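Plaren wrist camera and recording kit: a long-term review

I bought the Plaren kit in January, after a winter of trying to collect demonstrations with a webcam taped to a shelf, and I've now put 526 saved episodes through it, so I feel I can be fair about it. My job is teaching a two-armed robot to do small table tasks - pick up the spoon, put it in the bowl, put the lime on the board, that sort of thing - and what I need from a kit is plain. It has to record both views, the arm positions and my task label, and save them all with the same clock.

The kit is a little camera that clamps on at the wrist, a second one on a fixed arm for the table, a foot pedal and the Jonda recording software. Setting up took me an afternoon, most of it spent finding the right length of screw (the bag has two sizes and the leaflet shows one!).

The wrist camera is the reason to buy this. Spoons are awful things to learn from. They're shiny, they're thin at one end, and from across the table you can't tell whether the fingers have hold of the handle squarely or only by a corner. With the close view I can sort the good grasps from the poor ones in a quick scroll through the thumbnails. 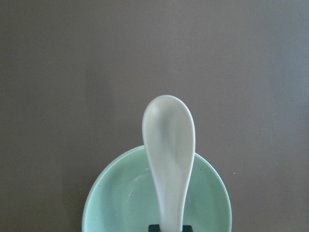

Wrist view, spoon held upright over the bowl.

My one grumble is how little of the finger you get. It's only a sliver along the bottom, and I'd love the camera tilted down a touch more, but the bracket has fixed notches and the next one along points too far the other way. Elikem Ackah, who shares the rig with me, filed his bracket down and swears by it. I haven't been brave enough.

The table camera is decent and I've less to say about it. Colours come out believable, it doesn't hunt for focus when an arm swings past, and once I'd locked the exposure it stayed locked. Do lock it, though. I lost 102 episodes early on to automatic brightness, which drifted every time a white thing moved, and I only spotted it when the training went funny.

What I use it for most is checking my starting layouts. I like plenty of different shapes out at once, so the model can't get away with grabbing whatever's nearest. 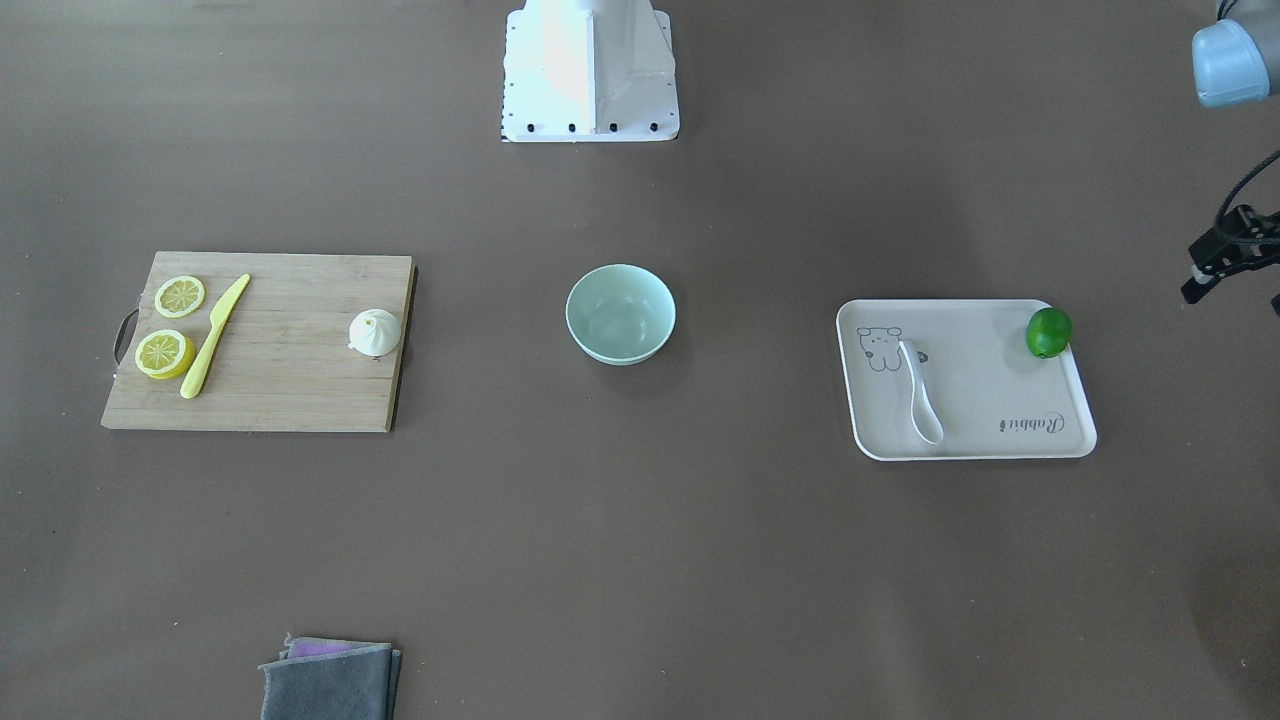

I shuffle everything between episodes, and Jonda has a lovely feature for this - it ghosts the last starting layout over the live view, so you can see straight away if you've been lazy and put the bowl back in the same spot. I was doing that constantly. I'd have told you I was random about it, and I was wrong.

The foot pedal is fine. One press starts, one press saves, a long press bins the take. Mine squeaks. I'd like a separate button for "keep this but mark it as a failure", as fumbled takes are worth having if they're labelled, and at the moment I go back and tag them by hand at the end of the day.

Storage is where it gets annoying. The software slows down badly with big projects, and while the box promises up to 2,000 episodes in one, I'd split things well before that. Export to our training format worked first time, mind you, and the timestamps have been spot on whenever I've checked.

I did try the Aasen set before this one. Better bracket, nicer cables, but the two video streams wandered apart over a long take and I couldn't live with that. So I'm sticking with the Plaren. Four stars, and I'd give it the fifth for a bracket with one more notch.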